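Posted 4/20/19

I used to kit parts by hand at Finside, 434 trays on a good shift, and I had opinions about how a tray should look. My job now is setting out toy bricks for an arm that has opinions of its own.

Vastumano, as management named the program, starts everybody on bricks. You line them up along the front of the table, the arm works over the studded plate, and you stand there with a clipboard feeling like somebody's uncle at a recital.
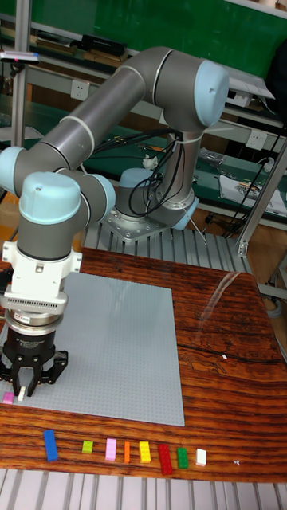
White brick under the fingers, pink one to the left.

Salim Gachanja ran the kitting bench before me and now writes the motion steps. He got a raise and lost his radio privileges — he says it was a fair trade, but he says it quietly. The rest of us got a two-day course and a new job title with "cell" in it. I still sort the odd rush order by hand in July, when the temps are out, and my thumbs remember all of it.
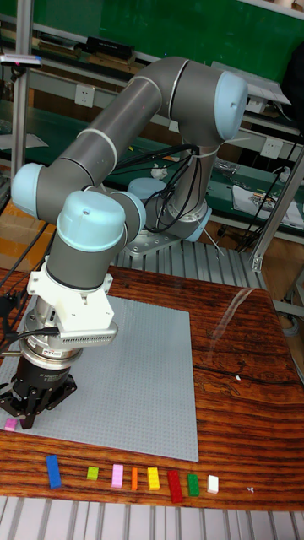 Pink in the corner, and the lineup out front.

Real parts come next month. I've asked to keep the clipboard.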